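Bin Picking and Kitting Working Group
Minutes, Thursday session, start 2:00 p.m.
Chair: Qistina Rahman
Attending: perception, control and data subgroups; Moltix (remote)

1. Minutes of the previous session
Accepted with one correction. In item 4, "per bin" should read "per episode."

2. Status of the small-parts task
Cell layout is unchanged since the last session: yellow bins on either side of the table, steel tray with paper liner in the center. The two views below were entered with this item.
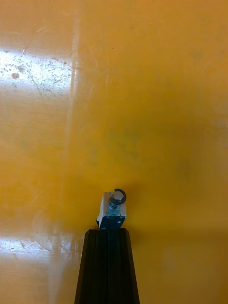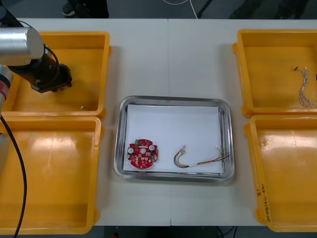
Item 2. First view: wrist camera. Second view: fixed camera, with the circuit board and wire harness on the tray.

Data subgroup reported 968 episodes recorded under the current protocol. After screening, 7 were removed for missing wrist frames. The remainder are split by session, so that no recording session contributes to both training and evaluation. The split file has been frozen, and changes to it now need the chair's approval.

3. Effect of the wrist view
Control subgroup compared two policies trained on the same split, one with the fixed view only and one with both views. Network size, training steps and action horizon were held constant. The two-view policy completed more placements in evaluation. The gain was concentrated in the last part of the approach, where the gripper blocks the fixed camera's view of the part. No difference was found in the choice of target bin.

Rahman asked whether the gain could come from the added image tokens alone. Control subgroup had run a check with the wrist image replaced by a repeat of the fixed image. That policy performed at the level of the single-view baseline. The check was run with one seed. It will be repeated with the same seeds as the main comparison before the result goes into the report.

4. Glare on bin floors
Perception subgroup raised reflections on the yellow surface. In the wrist view, bright patches show dust and scratches that the segmentation model may mark as small parts. Two options were discussed:

Polarizing filter on the wrist camera. Reduces the reflection but costs exposure, and the shutter time is already near the limit set for motion blur.

Brightness augmentation in training. No change to hardware. Does not recover detail where the image is saturated.

Augmentation will be tried first. Moltix asked that raw frames be kept so that the filter can be compared later on matched bin positions. Agreed.

5. Wire harnesses
Grasp labels for harnesses remain inconsistent. Some annotators mark the connector and others mark the nearest straight length of wire. Jovbridge has sent a draft rule: label the connector if it is visible in either view, otherwise the midpoint of the longest unobstructed length. Rahman noted that "unobstructed" needs a definition in pixels. The draft was returned for that change. Loose bundles stay out of the scored set until the rule is accepted, but recording continues.

6. Report
Target remains September. Lemieux will review the methods section. The Jirurska baseline stays in the results table, with a note that it was trained on some 500 episodes and is not directly comparable. Placement success is to be reported separately for rigid parts and harnesses.

7. Actions
Control: repeat the duplicated-image check on all seeds.
Perception: train with brightness augmentation, report false detections by bin.
Data: confirm raw frame retention, circulate the screening log.
Jovbridge: revise the harness label rule.
Rahman: outline of results section to all members before the next session.

Closed 3:10 p.m.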